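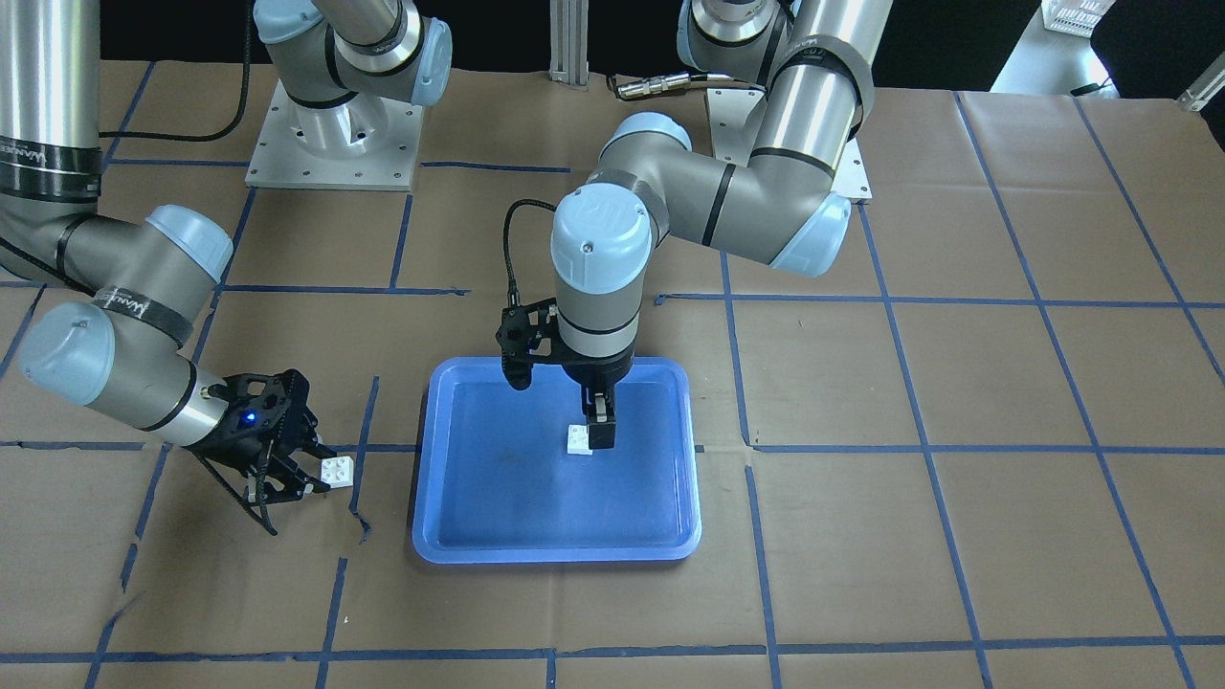 Setting Up a Table for Recording Pick-and-Place Examples

Workshop tips from the Faltdale bench pages
Updated March 2026

These tips are for people recording demonstrations on a two-arm table so that a learning system can be trained on them. The task used throughout is a small one: toy bricks go into a blue tray, one arm at a time or both together. Most of the advice carries over to other small parts.

Covering the table

Use brown kraft paper, the heavy kind sold on a roll. It doesn't shine under overhead lights, and white parts show up well on it. Pull it tight before the base plates go down. A few wrinkles do no harm. A ridge high enough to tip a brick does, so press those flat or cut a new sheet.

Mark the paper with blue painter's tape. The cells don't have to be equal and the lines don't have to be straight. The grid is there so you can say where a part started and put the next one somewhere else. Rub the tape ends down with a fingernail. Loose ends curl, and a gripper closing near the surface can pick one up.

Don't replace the tape halfway through a batch. If a strip has to be changed, finish the batch first and write the change in the log.
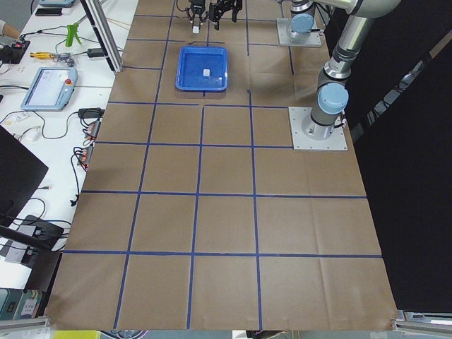

Keep a side bench for everything that isn't part of the task. Pendants, hand tools, phones and power adapters belong there and stay off the paper. Leave each pendant face up with the stop button toward you and nothing lying across it. Cables can be untidy on the bench as long as none of them reaches into the area where the arms move.

A dark curtain along one side is worth the trouble if people walk past. Any plain black cloth will do.

Placing the tray and the parts

Move the tray between batches. At Faltdale we use 4 tray positions and record 26 examples at each. With the tray always in one place, the system learns the place and does badly when the tray is shifted by a hand's width.

Turn the bricks too. Set some square to the tape and some at an angle. Start a few on top of a tape line, a few in the open part of a cell, and a few close to the tray wall, where the fingers have less room.

Both arms should get a share of the picks. In our first set, called Plattner, the left arm did nearly all of them and the right arm's examples were too few to be of use. We recorded that set again in November. 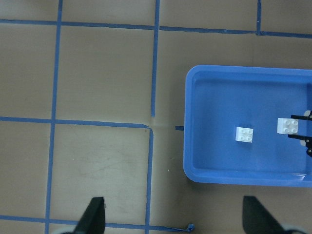
Go slowly for the last part of each move. Line up the fingers, stop, close, stop again, then lift. The short stops make it easier to find the grasp when you trim the recording later. Keep the idle arm open and still, well clear of the tray rim.

What to keep and what to throw out

Keep a recording with a missed grasp if the operator backed off and tried again cleanly. Throw it out if a hand came over the table or the tray was bumped. For the set we call Tristier we threw out 13 recordings and kept 96.

Name the files before you start. We use the set name, the tray position and a running number, and the log sheet has the same three columns. Our older Cerance files were named by time only, and sorting them took longer than recording them.

Wipe the tray and the fingertips with a dry cloth at the end of the day. Roll the spare paper up and store it flat on a shelf.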